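Kids' Corner | Robots & Machines | Ages 8 to 12

How Do You Teach a Robot to Hold Things?

Have you ever tried to tell somebody how to tie a shoelace using only words? Give it a go some time with a friend. "Take the left one, no, the other left one, and put it over, no, under..." It gets silly very quickly, and usually you both end up laughing and somebody says, "Oh, just let me show you!"

That is pretty much the whole idea behind the project we are going to talk about today. The students in the Turnomdale Robotics Club have been teaching a robot called Nolel to pick things up and hold on to them, and they have been doing it mostly by showing. They started back in September, and they have learned a great deal about hands along the way (their own hands as well as the robot's).

Your clever hand

Before we get to the robot, pick up a pencil. Go on, whatever is nearby will do. You probably didn't think about it at all. But your eyes found the pencil, your arm went out to meet it, your fingers opened up a bit wider than the pencil and then closed again, and they stopped squeezing at just the right moment. If you had squeezed too softly it would have slipped out, and if you had squeezed a grape that hard you might have had juice on your sleeve!

You have been practising this since you were a baby. Babies grab at everything, their toes and their blankets and their grandpa's glasses, and every grab teaches them something. A robot hasn't had any of that practice, so when it is brand new it doesn't know a pencil from a pumpkin.

Two fingers instead of five

Many robots don't have hands like ours. They have something called a gripper, and a simple gripper has just two fingers that come together and move apart, a bit like the tongs you use to turn sausages on the barbecue. The tips have pads on them, and rubber is a favourite material for pads because it doesn't slide about as easily as bare metal or hard plastic.

Now for the part that the students like best. You don't need to have the robot in the room to teach it! You can take a gripper off to do the job by yourself, holding it in your own hand, with a camera riding along on it. The camera records what the fingers are up to. Later on, a computer goes through the recordings over and over, looking for patterns, such as how wide the fingers were open and which way they were turned just before they closed.

Somebody in the club called it "lending the robot your hand for the afternoon," and the name has stuck.

Why practise on so many different things?

If you only ever showed Nolel how to hold a mug, it might get very good at mugs and be completely puzzled by a spoon. So the club tries all sorts of objects, big and small, smooth and bumpy. Long edges are a good challenge, because the fingers have to come in from either side and close on a narrow part. The back of an office chair is full of tricky shapes like that, with frames and mesh and curvy bits, and a person can help by steadying the edge with a fingertip while the gripper pads do their share.

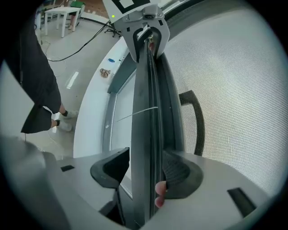

What happens to all those recordings?

Each recording is called a demonstration, and the club's first goal was to make 85 of them. When they had finished, they sat down together and watched every single one, which took a lot of patience and quite a few orange slices. Some weren't much use. In one, the camera saw nothing but somebody's sleeve! They put those aside and kept 80, and these went into a computer program the club calls Chacko, which does the learning.

After that it was Nolel's turn to try. On its first day it had 37 tries at picking up a foam block, and it missed a good many of them. It closed its fingers too early, or too far to one side, and once it very carefully picked up nothing at all and carried it across to the box. The students cheered anyway. A miss is useful, you see, because it tells you which kind of demonstration you should make more of.

Try it at home

You can be a gripper too. Find a pair of kitchen tongs (ask first!) and 3 things that won't break, perhaps a sock, a wooden block and an empty yogurt tub. Move each one from one end of the table to the other. Then try it with one eye closed, and then with a rubber band wrapped around each tip of the tongs. Which of your objects got easier, and which stayed tricky? You could draw what your tongs did each time and colour in the spots where they touched.

The Turnomdale club is working on soft things next, starting with socks.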